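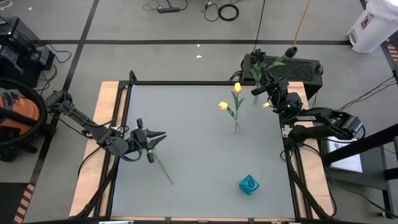

Tips for teaching a two-armed robot to handle flowers and glass

These notes are for anyone recording demonstrations on a tabletop setup, whether you drive the arms with a leader pair, a controller or your own hands on the joints. They come from the Rakik workshop, where most of our recording on small household tasks has been done. Putting stems into a vase is a good task to learn on. The parts are cheap, and the mistakes show up right away.

## Before you start recording

**Write the task down in one sentence.** "Pick up the stem with the left arm and put it in the clear vase" is enough. If two people are going to record, they both work from that sentence. We once mixed demonstrations where one operator used the left arm and the other used whichever arm was closer, and the policy spent its time hesitating between the two.

**Walk through it without the robot.** Do the task with two fingers of each hand. You will find out where a stem needs to be turned and which side of the vase gets in the way.

**Check the cables at full reach.** Move each arm to the far corners of the table and watch the loops at the elbow. A loop that is fine in the middle of the table can drag across it at the edge. Tie back what you can, then run the reach again.

**Mark the start area on paper first.** Tape on the work surface ends up in the camera view and the policy may learn to look for it. Draw the area on a sheet, set the objects down, then take the sheet away.

## Choosing flowers and vases

Tulips are a fair choice. The stem is long and mostly plain, and the bloom is big enough for a camera to find. Artificial ones last through a long session and don't change shape between morning and afternoon. If you use fresh ones, cut them all to the same length and swap them out when the stems go soft.

Clear glass is hard. On a pale gray surface a clear vase nearly disappears, for the camera and for an operator working from a screen. There are three things you can do about it:

- Move a lamp to the side so the rim picks up a bright line.
- Record the first batch with a colored vase, then bring in the clear one.
- Leave stems in the vase at the start, so there is something to aim at.

A short, cube-shaped vase in blue glass is much easier to see and harder to knock over. The opening is a different height, though, so treat it as a separate task and keep the recordings in their own folder.

Put a dab of museum putty under any vase that tips. Use the same amount every time.

## Driving the arms

**Come in low and slow for a stem on the table.** Open the fingers, line them up across the stem, and lower until the tips are just above the surface. Close, pause for a beat, then lift. The pause gives you a clean moment in the data and makes it easier to spot a bad grip.

**Grip the stem, not the bloom.** Petals crush and artificial heads pull off. A good spot is a third of the way down from the flower.

**Park the arm you aren't using.** Pick one resting pose and return to it. An idle arm that wanders will be copied along with everything else.

**Keep blooms out of the camera's way.** When you carry a flower toward the back of the table, tilt the wrist so the gripper doesn't hide the vase opening from the overhead camera. If you can't see the opening in the recording, the policy can't either.

**Let go late.** Lower the stem until it touches the bottom of the vase, then open the fingers and back straight out. Pulling away at an angle drags the leaves and takes the vase with it.

## How many, and which to keep

For one vase in one area of the table we start with 163 demonstrations. That takes two operators a long morning. Stop every 12 runs and play one back at normal speed. It is a dull habit and it has saved whole sessions.

Keep the runs where the operator missed and then recovered smoothly. Throw out the ones where a hand came in to fix something, where the vase fell, or where the operator stopped to think. A normal run for us is about 13 seconds. Anything over twice that gets a second look.

Change the start positions as you go, by small amounts. Turn the stem, slide the vase, swap which flower is nearest. Leave the lighting alone until the basic task works – then vary that too.

## Around the table

Keep the floor clear on the side where the operator stands. Coil spare cable and push it back behind the table. Have a shop vacuum close by for leaf bits and the occasional broken glass, and switch both arms off before you reach in to clean.

Label folders by task, vase and month, such as "Ambrose-blue-August". Our table names are Ambrose and Serden, and a recording made on one doesn't replay well on the other until the camera has been realigned.

Fingertips wear. Check the pads after 4 sessions, and replace left and right together so the grip stays centered.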